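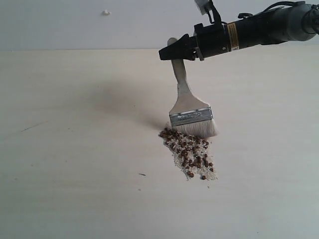 Flat brush beside a small pile of brown beads

Review: the Skarkine marriage law kit for parish offices

By Anatole Millet
Aug 6, 2021
Last updated: Friday, 4:15 p.m.

The Skarkine kit is a 300-page binder with a set of forms and a login for the online updates. It is meant for church offices that handle weddings and get asked about civil registration, objections by clergy, and partnership rights. I used it at the parish office in Ladenton through the spring.

The binder is split into 19 sections. The one on civil partnerships is the best. It sets out what the courts have decided and what is still under appeal, and keeps the two apart.
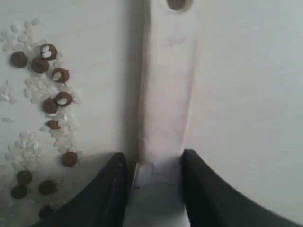 The section on conscience clauses is weaker. It treats a priest, a registrar and a hall manager as if the same rules covered all three, and a reader in a hurry could get that wrong. Skernham, the publisher, told me a corrected chapter is due in December.

The forms are clear and photocopy well. The index is poor — "adoption" sends you to a page on name changes.
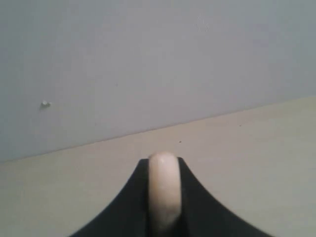 Compared with the Coste guide

The Coste guide is shorter and cheaper, and its tone is friendlier. It also argues a position, against any change in the law, and you have to read around that. Skarkine mostly leaves the arguing to others.

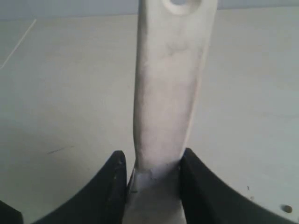

It does assume you know what a judicial review is. Our newer staff did not, and the glossary gives the term a single line.

I would buy it for an office with regular weddings. A small parish can manage with Coste and a phone call to the diocese.

806 shares | 19 comments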